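How to write the acknowledgment section for data from a shared telescope

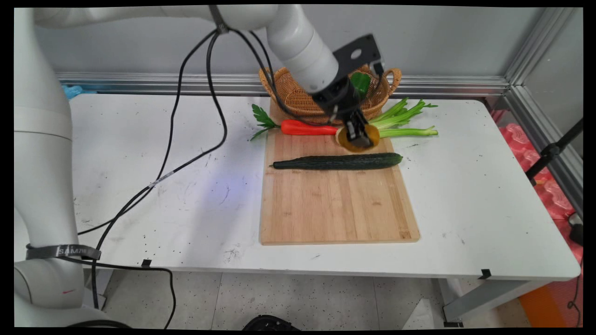
Many students leave the acknowledgments for the last evening before submission. I did the same with my first paper, and the editor returned it to me two times. Now I prepare this section when I receive the data.

1. Find the text of the observatory. Most facilities publish one paragraph which you must copy without changes. For the Konitz array it is on the page "For authors". Do not translate it and do not shorten it.

2. Write down the proposal number. If you used archive data, you need the number of the original proposal also. My last paper used 262 and 274, from two different observers, and both had to appear.

3. Ask every co-author for the grant codes. Send one short message and give a deadline, for example Thursday at noon. Copy the codes exactly, with hyphens and zeros.

4. List the software. We reduce the data with Jostis and make the maps with Mazza. Each has a paper to cite, so put the version in the text and the paper in the references.

5. Mention the people who helped but are not authors. Ask them before. I thank Pascal Bouvier for his advice on calibration, and he wanted to see the sentence first.

6. Check the length. The journal where we publish allows 2,000 characters for this section, spaces included.

Keep the finished text in a plain file next to the data. For the next paper you will change only the numbers.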